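Chapter 5
Counting What Works: Readiness and Its Numbers

Chapter 4 dealt with what armed forces own. We turn now to what they can use on a given morning, a much smaller amount and a much harder one to pin down. A defense ministry will usually tell you how many armored vehicles it has bought. Ask how many will start, drive to the range, fire and drive home again, and the answer gets longer and less clear.

After reading this chapter you should be able to explain the difference between inventory, availability and readiness; spot the common ways in which a readiness rate is made to look better than it is; and read a maintenance contract with some idea of who gains from each definition in it.

5.1 A rate with no bottom line

Take a simple case. An army holds 200 wheeled carriers. Its yearly report says that most of them are "mission capable." Before you copy that phrase into an essay, ask what the fleet was divided by. Vehicles in long-term storage are often left out. So are vehicles sent back to the maker, vehicles waiting for a decision on whether to repair them, and vehicles lent to a training school. Each of these choices can be defended. Taken together they can lift a poor rate to a good one without a single wrench being turned.

Suppose 40 carriers are moved from "under repair" to "in storage" on the last day of March, just before the count. The shed is the same shed and the carriers have the same broken gearboxes. The rate goes up anyway.

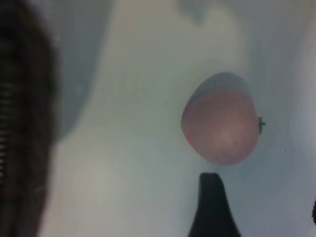
Figure 5.1 Gripper finger, at left, against a pale surface.

The word "capable" needs the same care. Many forces use a full grade and a partial grade. A carrier that can drive but has no working radio may be placed in the second, and the two grades are then added together in the summary that reaches lawmakers. You should distrust any summary that gives one number where the workshop kept two.

5.2 Who does the counting

In most countries the unit reports on itself. A commander whose next posting depends on a good report is asked to write that report. We don't need to assume lying. Tired people with a form to fill in will round the way their boss would like, and a fault found on Friday can be written up after the count is closed.

Private upkeep does not cure this, whatever the brochures say. Consider the Sulotov contract, which is used as a running case in this chapter. The contractor, Niltent, was paid by the share of vehicles available at the Dekeder depot. Available meant "released by the workshop." It did not mean that a crew had accepted the vehicle. Thắng Trình, who audited the first 3 years of the deal, found carriers that had been released, refused at the gate and released again, and each release had been entered as a success. The contract had been followed to the letter — and that was his complaint.

The rival bid from Ertürk tied payment to crew acceptance. It cost more and it lost. Whether it would have produced better vehicles is unknown, and students should resist the urge to assume so. A crew can be pushed to sign, too.

5.3 Terms used in this chapter

Inventory: everything on the books, including items nobody has looked at lately.

Availability: the share of a stated fleet that is not in repair at a stated time. If either of the stated parts is missing, the figure can't be checked.

Readiness: the ability of a unit, with its people, fuel, spares and training, to do a named task within a named time. Many official papers use the word as if it meant availability. This book does not.

Before going on to Section 5.4, find a published availability figure for any fleet you like and write down what it was divided by. If the source doesn't say, write that down instead and keep the note for the exercise on missing definitions.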